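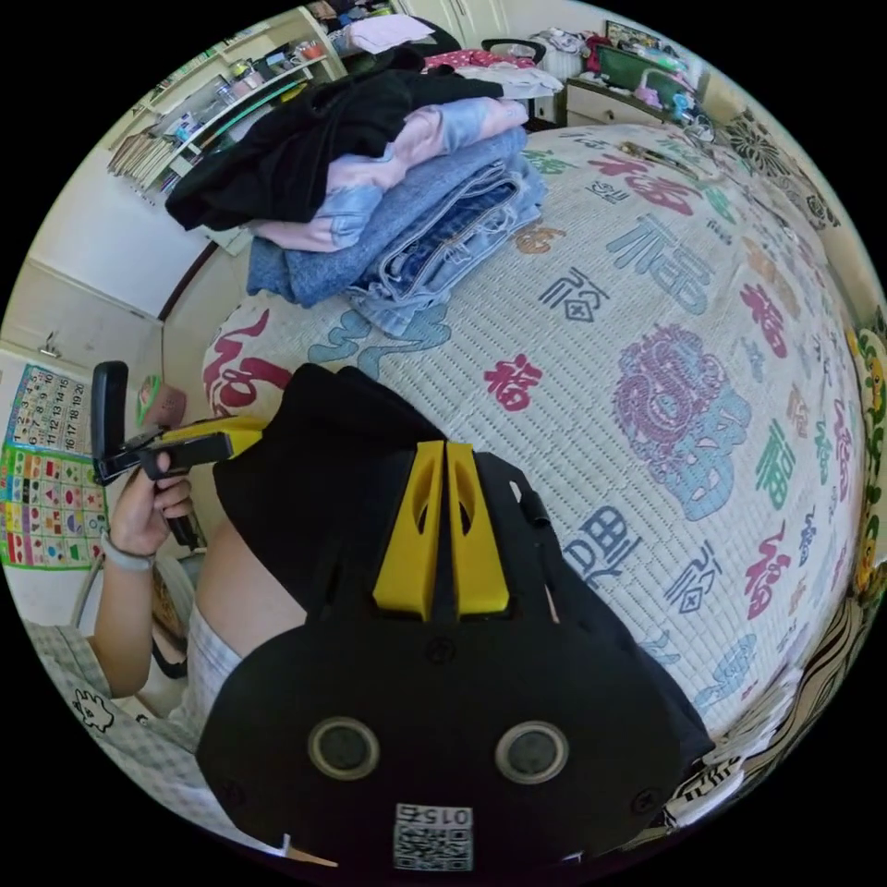 One Grarkance reader wrote in to ask whether the sketches are tagged too, or only the finished pieces. Both are! Every entry in the Tiltberg Fan Art Index has tags, down to the scruffiest pencil doodle.

Tiltberg Fan Art Index, README

What you get
2000 entries for fan art of the fighting game Tiltberg, 1040 of them for finished color pieces and the rest for sketches, comics and sprite edits. We store links and tags, never the art itself, so the artists keep their page views (and their say over what stays up).

Files
entries.csv - one line per piece
tags.txt - all 70 tags, with short notes
aliases.txt - other spellings of character names; Stondier alone has 3, and people fight over them

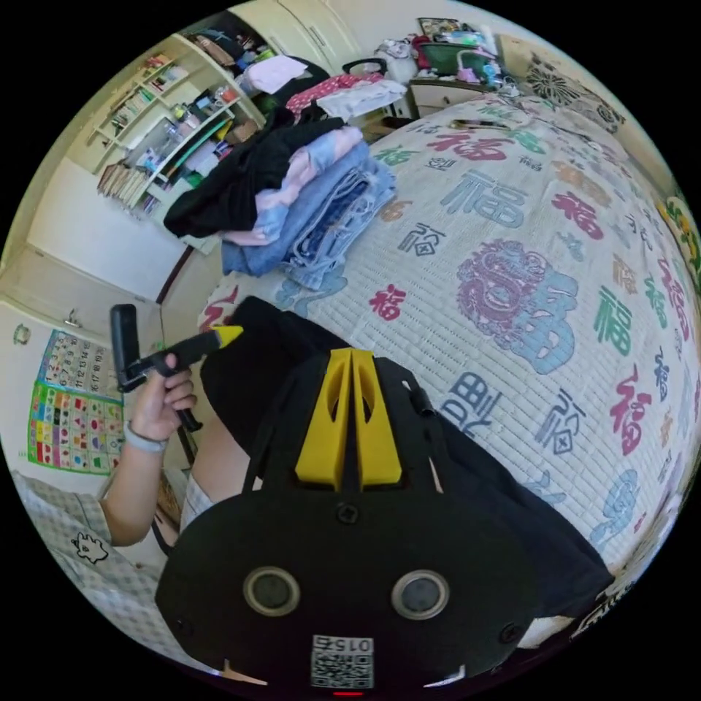
Two black grippers at the bed.

Columns
id, link, artist handle, character, medium, tags, month added. Handles are copied exactly as the artist writes them, odd capitals and all. If a piece shows more than one character, names are split with a semicolon.

Known gaps
Galbraith stage art is thin, and we'd love more of it! Crossovers are filed under the Tiltberg character only. Links were last checked in February, so expect a few dead ones.

Adding or removing work
Open an issue with the link and your tags. Artists can ask for removal at any time, no reason needed - we take the line out and post a fresh entries.csv.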